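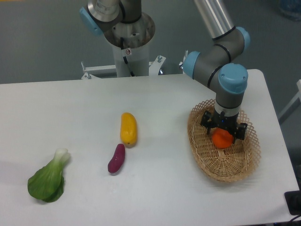
22 Apr 2021

Up too late, writing this at the kitchen counter. Council ran long again. Want to get it down before I forget who said what.

Went for the sidewalk item, stayed for all of it. Parking lot full, had to leave the car over by the feed store and walk. Every other chair taped off still, so people were standing in the hall with the doors propped open and you could hear maybe half.

Started with the minutes. Somebody wanted a word changed in the minutes. Fifteen minutes on the word, felt like. "Directed" or "requested," I think. They went with requested.

Then the water tank. The old one on Wallham Road needs repainting inside and out, and the bid came in higher than budgeted. They voted to take it anyway. One no. Same one as always.

Then finally the Flevar Street sidewalk. The plan is 400 feet, from the corner by the dentist down to the school crossing. I thought it went all the way to the bridge. So did everybody I was standing with! The drawing on the website back in the winter showed it to the bridge, I'm sure of it, I printed it out. Can't find the printout. Looked in the drawer, looked in the car. Anyway the engineer said the rest is "phase 2" and phase 2 has no money and no date.

I had signed up to speak so I spoke. Three minutes and I used maybe half, I lost my place. Said the part past the crossing is where the ditch is and where the kids walk in the road. Said I walk it myself most mornings. Forgot to say the thing about the mailboxes. Voice did the wobble. Sat down, well, stood back down.

Ifeanyi Anozie went after me and was much better. He had it all on one index card. He asked why the bridge end wasn't done first if that's the bad end, and the engineer said right of way. The town needs strips off 4 lots and only has signatures for half of them. First I ever heard of it. Ifeanyi asked which lots and they said they couldn't discuss it in open session. He asked when they'd last called the owners. Long pause. Mayor said staff would follow up.

I know one of those owners. Pretty sure it's the Weerasinghe place, the one with the hedge out to the pavement. They've always been decent to me. Would they even say no? Maybe they never got the letter, our mail is a disaster. Could just knock and ask. Is that meddling. Probably. Going to do it anyway, after the weekend maybe.

Vote was to go ahead with the short piece. All in favor. So we get something, I should be glad, it's more then we had. Work starts in May if the weather holds and the contractor isn't still tied up on the Jukodau lot. I'm a little glad. Ask me tomorrow.

After that it was the noise thing. A man wants a permit for outdoor music at the place behind the bank, and his neighbor does not want him to have a permit. They've clearly been at it for years. She had a notebook. He kept saying "with respect." Council wants a trial, two weekends, done by ten o'clock, and a $500 fine if he runs over. Neither of them happy, so it's probably fair.

Budget calendar, didn't listen. Leaf truck is broken again. Somebody asked about the library hours and got told that's the county.

Closed session at the end so they shooed us all out. Stood in the lot with Ifeanyi and the woman from the corner house whose name I still don't know, and it's too late to ask now. He thinks we should get people to write in about phase 2 before the budget hearing. Short letters, one page, in their own words. I said I'd do our side of the street. Why did I say that. He's doing the other side plus the apartments so I can't complain.

Things to do: call town hall and ask for the drawing, the OLD drawing. Write my own letter first. Mention the mailboxes this time. Take the flashlight next meeting, the walk back to the car was pitch black, and there's no sidewalk there either.

Ate cereal standing up. Phone on 2 percent. Left my good umbrella under the chair rail in the hall, just rememberd. They'll have locked up by now. Will call about that too.

Bed.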